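5.3 Fehlerfall: Nothalt an Gehwegfugen

Besonders lehrreich war für uns ein Fehler, den wir zunächst für einen Defekt der Bremslogik hielten. In der Simulation stoppte der Lieferroboter Peler auf freiem Gehweg, und zwar immer wieder an denselben Stellen! Von 2.622 Testfahrten auf der Strecke Zoltska endeten 2.518 ohne Eingriff; bei den übrigen löste der Nothalt aus. Die Auswertung der Tiefenkarten brachte eine wunderbar klare Spur: Breite, dunkle Fugen wurden als Absturzkante klassifiziert, vor allem dort, wo sich zwei Fugen kreuzen (Abb. 7).

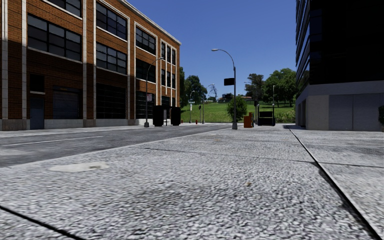

Abb. 7: Simulierter Gehweg mit diagonaler und querlaufender dunkler Fuge.

Nach dem Nachtraining mit 700 zusätzlichen Fugenansichten wiederholten wir 179 der abgebrochenen Fahrten nicht einzeln, sondern als Block mit variierter Startposition. Kein einziger Fehlhalt! Offen bleibt, ob echte Kanten weiterhin sicher erkannt werden.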